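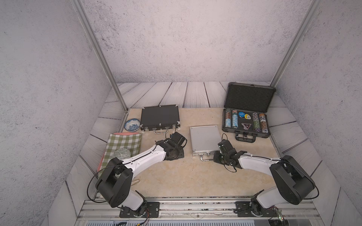 Automation Elective, Term Project
Report on the open day at the Curkeo lab, Ranville
Submitted by Marina Papadakis and Makis Bakalis
August 3, 2025

1. Why we went

The course asks each pair to watch a working robot outside the classroom and write down what it does, as opposed to what the brochure says it does. We had the brochure. It used the word "seamless" on both sides of a single sheet.

Our supervisor, Antigoni Kontogiannis, had arranged places for us on the afternoon tour. The lab is at the far end of the Rostwood bus line, and the walk from the last stop is uphill.

2. The setup

The demonstration used two white arms with black joints and black grippers, mounted side by side on an aluminum rail along the front of the work area. Gray speckled walls close off the other three sides. The arms share a marble-patterned tabletop, which gives the whole thing the look of a very serious kitchen.

The task of the afternoon was handling cases. There was a closed black briefcase, a closed silver one with a ridged lid, and a poker chip case standing open with its chips in their slots. A bowl and a glass plate shared the left side of the table with them, the plate on a checkered cloth. Makis asked whether the dealer button meant the arms could play. Polyxeni Panagiotou, our guide, said they could not, and that he was not the first visitor to ask.

3. What we saw

An operator, Markos Gkikas, drove both arms from a desk outside the work area. He has logged 200 hours at it. His hands moved quickly and the arms followed at the pace of someone carrying soup.

The first exercise was to close the chip case. The right arm reached the lid without trouble, nudged it, backed off, and nudged it again. The lid came down on the second try and a few people clapped. The second exercise was to lift the silver case by its handle. The handle is small and lies close to the case, and the gripper fingers kept closing just in front of it. After two failed attempts Markos tipped the case slightly with the left arm and hooked the handle with the right. This was the best thing we saw all day, and it was not on the program.

Nobody touched the bowl. We were told it was scheduled for November.

4. Questions we asked

Makis wanted to know why two arms. Polyxeni's answer was that most cases are built for people with two hands. I wrote this down and felt slightly foolish for having three follow-up questions prepared.

I asked about latches. Apparently latches are a sore subject. The group's earlier gripper, the Tzanetos, could press a latch but had trouble pulling one, and it has been retired to a shelf in the hallway.

5. Comments for next year's students

Stand on the right if you can. Ask about the failures, which the staff describe much better than the successes. Our own classroom arm drops foam blocks, and we came home thinking more kindly of it. The timing sheets from both exercises are in the appendix, in Makis's handwriting, for which I have already apologized to Antigoni.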